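白色长袖衫，在床上叠最省心

又到换季的时候，柜子里的长袖该收的收、该拿出来的拿出来。上周五晚上我一边收衣服一边想，叠白色长袖这件小事，我断断续续写过好几回，都夹在别的文章里，找起来实在麻烦，好几位老读者也来问。干脆今天泡一壶茶，从头到尾写一遍，您也泡一壶，慢慢看。

先说为什么我总爱在床上叠。家里那张餐桌永远有东西，水杯、药盒、孩子的作业本，清一次桌子的工夫，三件衣服都叠完了。沙发呢，又软又窄，袖子一摊就掉到地上去，白衣服最怕这个。床就不一样，窄一点的单人床也够用，衣服摊开以后，领口朝着床头那边，下摆朝着自己，两边袖子还有地方放。站着叠腰会酸，我一般跪在床边，膝盖底下垫个旧枕头，舒服得很！

不过有一条要先讲：床单得是干净的。我自己的习惯是换床单那天顺手叠白衣服，刚铺好的床单，一点头发和毛絮都没有。要是床单已经睡了几天，就先拿粘毛滚筒从床头到床尾滚一遍，再拿手掌抹平。深一点的、有颜色的床单还有个好处，白衣服放上去边缘看得清清楚楚，哪儿歪了、哪儿鼓起来了，一眼就知道。铺白床单的朋友，灯光一暗，领子在哪儿都要找半天（我婆婆家就是，每次去帮忙叠衣服我都要先开大灯）。

有人担心带颜色的床单会染到白衣服。干的衣服放在干的床单上，我这些年没有遇到过。但是衣服要是还有潮气，那就请您再晾一晾。新买的深色床单，头几次下水以前，我也不会把白衣服往上放，毕竟心里不踏实。

摸衣服干没干，别只摸中间那一大片。领口的罗纹、袖口、腋下的接缝，这几处最厚，干得最慢。我的办法是用手背贴一下，手背比手心灵敏，凉凉的就说明还没干透。白衣服带着潮气收进柜子，过一阵子拿出来，腋下那里泛黄，再有一股闷味儿，洗起来比当初多晾半天要费劲得多。

好，说到摊开。很多人第一步就急了，衣服从筐里拎出来，往床上一甩，马上开始折。可是长袖衫从晾衣架上下来，袖子常常是拧着的，有时候还有一只卷在里面。您这样折下去，外面看着方方正正，里头是一团，下次穿的时候全是死褶。所以我总是先把衣服大概铺在床中间，不用管它平不平，先去找袖子。 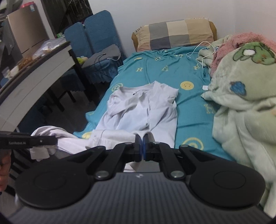 先顾袖子：衣身铺在床上，拎起一边袖子来理。

袖子怎么理呢？一只手捏住袖口，另一只手捏住肩膀那条缝，两只手轻轻往两边带，拧着的地方自己就转回来了。要是转不回来，那多半是袖子里面绞住了，把手伸进去，从袖口往肩膀一路探过去，摸到打结的地方张开手指撑一撑。千万别使劲拽，针织的袖子一拽就长，两边袖子长短不一样，穿上身怎么看怎么别扭。我有一件很喜欢的白色打底衫就是这样被我自己拽坏的，到现在还舍不得扔，只在家里穿。

两只袖子都理顺了，再回头看领子。领口大的衣服特别容易歪，前领和后领叠不到一块儿去，衣服就总往一边跑。我会先认准领子后面有小标的地方，把它放在正中间，前领口随它自然落下来，然后用两只手按住两边肩膀，往外轻轻抹。肩膀这儿常常会立起一个尖尖的小鼓包，那是衣架顶出来的，拿手指蘸一点点水，按一按，抹一抹，等它干了再折。家里有小喷壶的，离远一点喷一下就够了，别喷成一片。

说到衣架，我多啰嗦两句。晾白色长袖，我现在都改用宽肩的衣架了，或者干脆对折了搭在杆子上，腋下正好卡住横杆，袖子和下摆一边一半垂着。这样晾出来，肩膀没有鼓包，领口也不会被撑大。我的邻居Ivana Montecinos更讲究，她晾之前要先把衣服提起来抖几下，抖得啪啪响，再挂。我学了她这一招，熨斗真的用得少多了。她家住在Leiva那边的时候，阳台只有一点点大，一家人的衣服全靠抖，这本事就是那时候练出来的。

领子和袖子都好了，才轮到抹平衣身。手掌张开，从领口往下摆抹，从中间往两边抹，就像给蛋糕抹奶油那样，一下一下来。不要来回搓，来回搓会把刚赶走的褶子又带回来。前面抹完了，把衣服整个翻个面，让后背朝上，再抹一遍。翻的时候一手捏肩、一手捏下摆，一口气翻过去，袖子跟着走就不会乱。

然后是折。我试过很多折法，最后留下来天天用的还是最老实的那一种。后背朝上，右边往中间折进来三分之一，袖子顺着往回折，让它沿着衣身直直地垂下来，不要横着伸到另一边去。左边也是一样。这时候衣服就成了长长的一条，从下摆往上对折一次，再折一次，翻过来，领子在上面，整整齐齐的一块。袖子特别长的，垂下来会超过下摆，就把多出来的那一截往上翻一翻，藏在里面。

要放抽屉的，可以再折小一点，让它能自己立住。怎么知道立不立得住？折好以后放在床上，手一松，它不散就行。要是一松手就摊开了，多半是前面抹平的时候里面留了空气，打开来从下摆重新折，一边折一边用手压一压。料子很滑的那种，怎么折都立不住的，我就不跟它较劲了，平放在最上面。

厚薄不同的白衣服，我建议分开叠、分开放。薄的打底衫几件摞在一起，厚的卫衣单独一摞，不然厚的压着薄的，拿出来一件全是印子。孩子的和大人的也分开，白的最难认，都差不多，早上赶时间的时候一抓一个错，全家鸡飞狗跳的。我在领标背面用洗不掉的笔点小点，大的孩子点一个，小的孩子点两个，一看就知道。

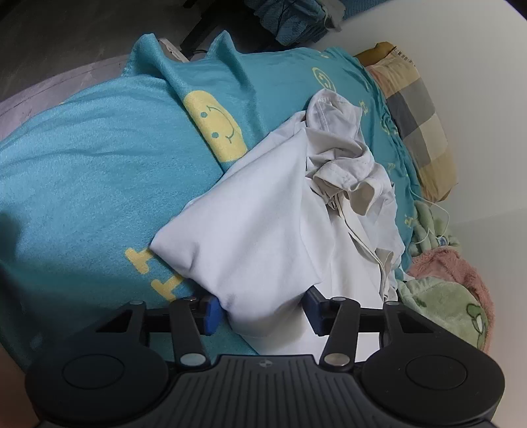
两件白衣服堆在一起的时候，最容易一把抓起来，折成一大包就算完事了，我以前也常这么干。收的时候倒是痛快，下回要找上面那件，底下那件也跟着散了，等于白叠。现在我会先分一分，哪件已经平整了，哪件还皱着，平整的那件推到一边，皱的先理。像这样一件光滑雪白，另一件偏一点米白又皱巴巴的，放在蓝绿色床单上一对比，颜色差多少立刻就看出来了，连那两个黄色笑脸都好像在提醒您，该把米白的那件挑出来单独泡一泡了。分的时候从下面那件的边角捏起，慢慢往自己这边带，上面那件就留在原地，不会一起卷过来。

白衣服发黄发灰这件事，每次一写，留言就特别多，我把自己的做法也放在这儿吧。先看标，标上说不能漂、不能热水的，就老老实实听它的。能用温水的纯棉白衣服，我是用含氧的漂白粉，按包装上写的量化开，把衣服整件浸下去，上面压一个盘子，免得它浮起来，露在外面的那块颜色会不一样。泡的时间也照包装写的来，不要想着多泡一会儿就更白。泡完照常洗，多过一遍清水。含氯的那种我家里基本不用，味道冲，手一抖量就多了，而且弹力料子经不住它。更要紧的是，千万不要把两种漂白的东西混在一起，也不要往里面加醋，会冒出呛人的气体，这可不是闹着玩的！

领口那一圈黄，光泡是不够的。趁衣服还干着，抹一点洗洁精或者肥皂，拿旧牙刷顺着布纹轻轻刷，放一小会儿，再下水。粉底蹭上去的也是这么洗。我朋友Catalina Painemal喜欢穿高领白衫又天天化妆，她的领子倒是一直干干净净的，我问她有什么秘诀，她说脱衣服之前拿一条薄丝巾把脸一蒙，从头上脱下来，什么都蹭不到。我试了，样子有点滑稽，真的好用。

再说说皱。那种一坐下来就满身褶子的衬衫，光靠手抹是抹不平的，还是得熨。我不爱专门支熨衣板，就在洗完澡以后把衬衫挂在浴室里，借着热气让它松一松，出来再用手拉一拉袖口和门襟，平常在家穿就足够了。要穿出门见人的，老老实实熨一遍，先领子，再袖口，再袖子，最后衣身，这个顺序不容易把熨好的地方又弄皱。熨完挂起来，等热气散了再折，刚熨完就折，折痕会像刀切的一样。

请不要直接在床上熨衣服呀！底下软，熨不平还是小事，床单和床垫不一定耐得住那个温度，有印花的地方更要小心。实在没有熨衣板，找一张结实的桌子，铺一条厚厚的纯棉浴巾，上面再盖一块旧棉布，比在床上强多了。

顺带回答一个常有人问的：有印花的床单怎么洗，图案才不会掉？我家孩子的床单印满了小图案，洗之前都要翻过来，让印花朝里，凉水，洗衣机选轻柔的那一档，晾的时候也反面朝外，别对着太阳暴晒。还有一点，绒绒的床单容易沾毛，不要跟毛巾一起洗，毛巾的线头全跑到它身上，再跑到您的白衣服上，那就没完没了了。白衣服上已经沾了毛的，戴一只干净的橡胶手套，往一个方向捋，毛就成团了，捡起来就是。

收纳的地方我也说两句。白衣服长时间不穿，不要用塑料袋扎紧了放，我用的是旧枕套，透气，不花钱，一个枕套装三四件正好，口子折过来压在下面。纸箱我也不太喜欢，贴着纸板的那一面日子久了容易发黄，真要用，先在里面垫一块洗干净的白布。樟脑丸别直接挨着衣服，用小布袋装起来挂在一边。去年五月我偷懒，有一件没洗就收了，只穿过一次嘛，看着多干净！到了秋天拿出来，领口和腋下全黄了，汗渍这个东西，收进去的时候是看不见的。所以只要上过身，哪怕只有一个下午，也洗了再收。

还有，叠衣服最好别攒。我从前攒一个星期，床上堆得像座小山，越看越不想动，最后大家都从山里面抽着穿。后来改成晚饭以后收多少叠多少，放一点音乐，小的那个在旁边帮我配袜子（配错的比配对的多，也随她去），一会儿工夫就好了。孩子想学叠长袖的，让他们先从最大件的学起，大人的旧卫衣就很合适，料子厚，不滑，折错了也不心疼。先教找领子，再教理袖子，折成什么样倒不必太挑剔，她叠歪了的，我也照样放进柜子里。

下一篇想写写带帽子的衣服，帽子到底往前折还是往后折，我和我先生到现在意见都不一样。您家里是怎么折的，欢迎留言告诉我，照着做过以后有哪一步不顺手的，也请写下来，我会一条一条看的。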